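Anyone who climbed the stairs at Parisi Hall for the Skedach open day in May got a friendly handshake, a paper cup of coffee and a good long look at two robot arms learning their way around a kitchen table. The team had hoped for a decent turnout and got 109 visitors -- plenty of them grandparents with a child by each hand, and plenty with questions!
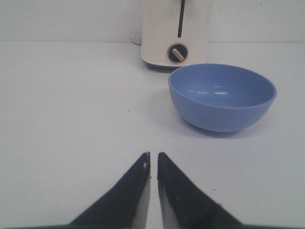
Nearly closed: the gripper fingers near the blue bowl at the Skedach open day.

Noemi Leone welcomed each group and explained that the arms are meant to help, one day, with the small chores that get harder as hands get stiffer (she said her own mother had already put in a request). The table holds the sort of thing most of us have at home, a toaster and a couple of bowls and a saucepan with its glass lid, and people seemed to like that very much.

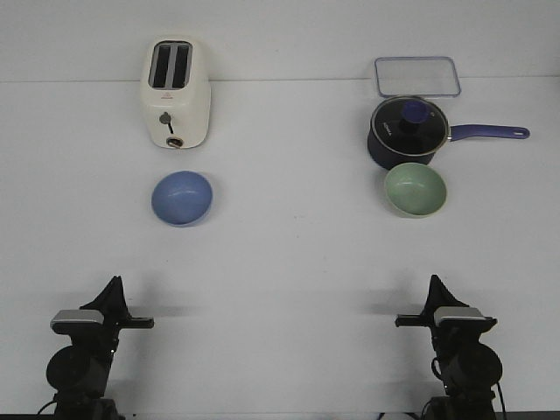
Settimio Marchetti, waiting near the front, said he would happily give up drying dishes tomorrow, but he wanted to know what a repair would cost before he let one into his house.

Sessions began at 11 and ran well past the time on the poster, mostly on account of the children, who wanted to know whether the arms have names. They don't, so a suggestion box was put out by the door.

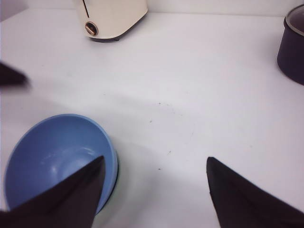
Slower than I expected, and I liked it better for that, Ilaria Fontana wrote in the guest book, adding that she hopes the next open day will have more chairs.

148 shares
2 comments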